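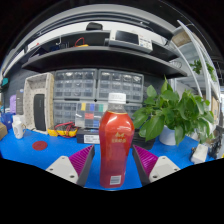

Pridard handheld gripper kit — progress report, June

To: equipment fund, small tools line
Re: trial of the Pridard kit, second report

Short version first. Kit works, we want to keep going, the finger inserts are the weak spot and the software export is better than the last report made it sound. Money is on track. One decision needed from you, see the end.

Where we are

20 tasks were on the plan you approved. 13 done, 7 left. The seven left are mostly the two-hand ones, and those were always going to be last. Bottles, mugs and small boxes are finished apart from a few repeats. Cable handling hasn't started.

Recorded runs stand at 3,000, all backed up on the shared drive and on the Demitz box under the bench. Naming is consistent now. The early batch had two naming schemes mixed together, fixed by script, one afternoon lost.

Bottles

Took longer than planned. Clear necks and shiny shoulders are hard on the tracking, full bottles are heavy enough to twist in the fingers if you grab high. Grabbing around the middle of the body is fine. We wrote that into the operator sheet and the failed grasps dropped off quickly. Narrow-waisted bottles are still worse than straight ones. The blue tabletop stays, contrast is good with nearly everything we put on it.

Fingers and inserts

Magenta ribbed inserts on both sides, the softer of the two grades Pridard ships. Grip is very good on plastic and on glazed mugs, not great on cardboard, where they pick up dust and have to be wiped down. We went through three pairs. The ribs go shiny and then the thing slides. Vendor says this is normal wear and sells them only in sets with the plates, which is silly as the plates are fine. Asked for inserts alone, waiting on an answer.

Screws on the left plate worked loose twice. Thread locker, no trouble after. Should be in the manual and isn't.

Camera and software

Wide view is usefull, you get the fingers and a lot of the bench in one go. Corners are black, same as in the spec, we just mask them. Export to the Skondach format works as of the last update. Before that it dropped the final half second of each run, so the first batch was re-exported. Nothing had to be recorded again.

Battery is the other complaint. Fine for a morning, not for a day. We swap at lunch.

Support

Mixed. Hardware questions answered the same day, software ones took over a week — and one was closed without a reply. Đàm, the reseller, was quicker than the manufacturer and lent us a charger while ours was being replaced. Would buy through them again.

Spend

Kit, spare inserts, one battery, storage. All inside the approved amount. Operator hours are a little over because of the bottles, made up from the travel line which we didnt touch.

Next

Finish the repeats. Two-hand tasks, starting with opening screw caps. Cables after that. Try the harder insert grade on cardboard and write up the comparison for the final report.

Needed from you

OK to order 20 insert sets now, before the two-hand work starts. If the vendor agrees to sell inserts alone we'd change the order and hand back the difference. Lead time is long so sooner is better — a yes by email is enough.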